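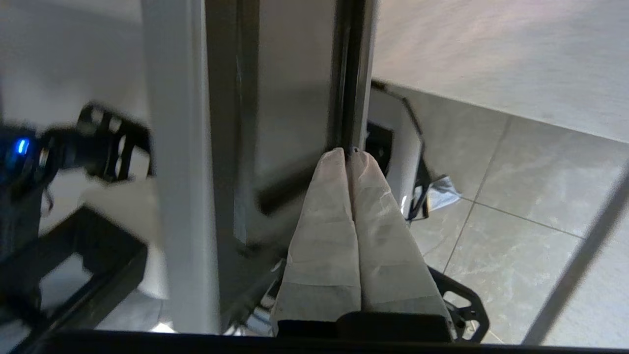
Wrist camera view of a two-finger gripper with white wrapped fingers, closed in front of a brushed steel panel.

The Wamside wrapped-finger trials are a series of comparison tests of soft coverings for two-finger robot grippers, carried out in household kitchens. They were started by the robotics engineer Unai Esteban and are best known for taking very cheap materials seriously: paper towel, thin cloth, sticky tape and old dishcloths were run against molded rubber pads on the same arms and the same tasks. The trials are often cited by hobby builders, who have taken to the method with great enthusiasm.

Background

Most parallel grippers leave the factory with hard fingers or with thin rubber pads. Hard fingers hold their shape and are easy to model, but they slide on polished metal and can mark a painted door. Rubber pads grip well and wear out slowly, yet they drag when a finger has to slip behind a handle or into a narrow gap. Esteban had been working on door opening at Wamside and noticed that a finger wrapped in a folded towel slid into place easily and still held on once it was closed. He began keeping records of it in May, and the notebook grew into a full test plan.

Equipment

Two arms were used in most sessions, each with its own gripper and a small camera at the wrist. The camera looks along the fingers, so the tips stay in view through the whole reach. This turned out to be one of the most useful parts of the setup, as a wrap that creeps toward the tip or opens at a fold can be spotted in the recording long before it falls off.

The controller was a Cakik unit, chosen for its steady low-speed behavior. A second controller, the Barrios, was brought in later for comparison. The Barrios closed the fingers faster and gave a finer force reading, while the Cakik was gentler at the moment of contact. Testers came to like both, and the later sessions switched between them depending on the task.

Method

Each covering was put on by hand, with the folds running across the finger, and trimmed near the base. The arm then worked through a fixed list of jobs: closing on a door edge, pulling a handle, picking up a spoon from a flat surface, and wiping along a counter. A covering stayed on until it tore, slipped or reached 100 cycles, when it was taken off and kept in a labeled bag.

Kitchens were picked over lab benches for good reason. They pack steel, stone, glass and painted wood into a few steps of floor, and the light changes all day. Dark glass is a fine challenge for a wrist camera – it mirrors whatever stands near it, and a tracking program can easily lock onto the reflection.

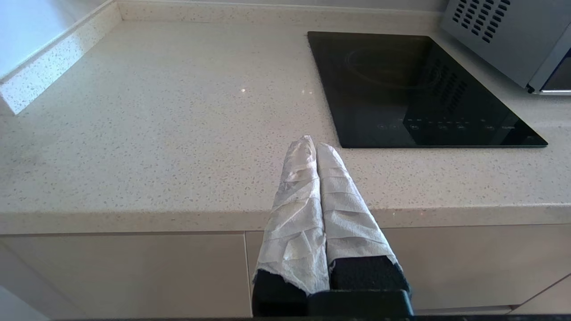 Counter work also showed how much the fold pattern matters. A wrap with many small layers spreads the load when the tips come down on stone, and it forgives an arm that arrives slightly low. A smooth, tight wrap gives the camera a cleaner outline to follow but passes more of the bump to the wrist. Esteban's notes return to this trade again and again, with obvious delight whenever a new way of folding did a little better than the last.

Results

The full record covers 2,659 grasps. Paper towel lasted 81 cycles on average before the first tear, a figure that surprised even its supporters. Thin cloth usually reached the limit but tended to twist around the finger on long pulls. Rubber pads won on smooth spoons and lost on tight gaps, where the wrapped fingers were quicker and needed fewer second tries.

White coverings had a further benefit. They stood out well against black gripper bodies, and the tip-finding software needed only 800 training pictures to follow them in normal room light. In strong sun the brighter folds washed out, and a gray cloth did better.

Later work

The Clunness sleeve, a sewn cover with an elastic hem, grew directly out of the trials. It keeps the cross folds of the paper wraps and can be changed in a few seconds. A thicker version for wet jobs was tested as well, though it hid the fingertips from the wrist camera and was dropped. Work on a sleeve with a clear window at the tip is still going on at Wamside.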